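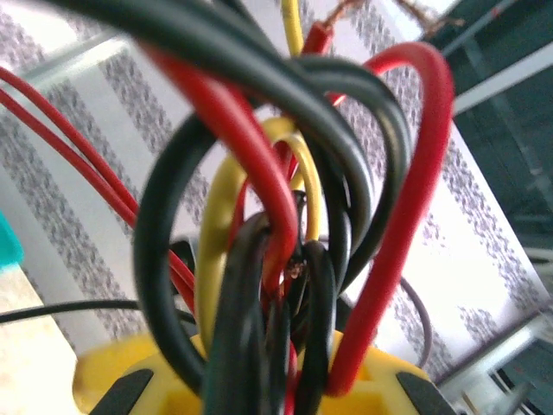
Wire picking: segmentation keeps merging the black ones

Home Forums Perception Search Log in

**stodari_dan22**
Okay, I need fresh eyes. I'm running the Lemard segmenter on the wrist camera and it does fine on red and yellow, but the black wires come back as one giant blob. The planner then picks a grasp right in the middle of the blob and I want to cry. I labeled 224 frames by hand (never again!) and it barely helped. My first post has the kind of view I mean – loops crossing loops, and the closest ones all blurry.

**gritty_kernel**
More labels won't fix blur. Back the approach off, segment from there, then track on the way in. I'd drop any mask touching the fingers too.

**flastutville_mo**
Disagree on backing off. I tried it with Kikuchi and the thin stuff just vanished at that distance. I'd go for the free ends first and forget the loops. Bare copper is easy to find by color.

**gritty_kernel**
Until the end you grab belongs to the wire under everything else. You still need crossing order.

**stodari_dan22**
Fair, both of you. I've also got the opposite problem, a thin red cable smeared enough that you can see the floor through it. The mask score drops and the planner skips it.
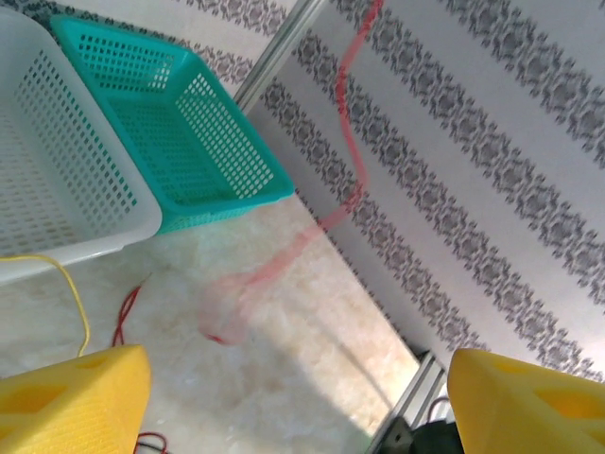
Wrist view, fingers open, red loop on the floor between them.

**flastutville_mo**
Oh, that's motion blur, easy one! Average the score over 5 frames before you let the planner decide.

**stodari_dan22**
Trying it tonight – will post the masks.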